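Jeltico Gear Grease, white, 180 g tube

Back in stock. New cap, same grease. Made by Donik since 2008, sold by us for most of that time.

What it's for: small plastic gears, slow hinges, sewing machines, model trains, blinds, kitchen mixers with nylon gears. Light grease, stays where you put it. No smell to speak of. Wipes off with a dry rag, soap and water gets the rest off your hands.

Not for car wheel bearings. Not for bike chains. Not for anything touching food. We get asked every week.

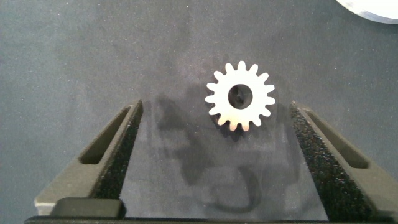 How much to use. Less than you think. A thin smear on the teeth, work it round by hand, wipe off what squeezes out. On a white spur gear like this one, with short rounded teeth and shallow gaps, a blob will just fill the gaps and fling off later. Use a small brush or a toothpick. Keep it off the flat face, it does nothing there exept collect dust. Old grease comes off first, always. If the teeth are chipped grease wont save them, get a new gear.

Sizes
180 g tube, screw cap
700 g tub, wide mouth, takes a brush
900 g cartridge, fits the Stallen hand gun and most others with the same thread

Tub and cartridge ship from the back warehouse so allow an extra day or two. Tubes go out same day if you order before noon.

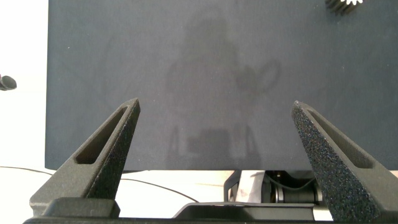
Storage: cool shelf, cap on, out of the sun. A bit of clear oil on top is normal in the tub, stir it back in. If it's gone yellow and stiff, throw it out. Cartridges lie flat or stand nose down, either is ok.

Mixing with other greases, please don't. The Liu blue in particular, the two go runny together. Clean the part right down before you switch over.

Brushes sold seperately, see Small Tools. The narrow one is best for gears, the wide one is really for slides and rails.

Returns on unopened tubes and tubs only. Opened cartridges we can't take back, sorry. Next delivery of the 700 g tub is due in December, order now and we'll hold one for you.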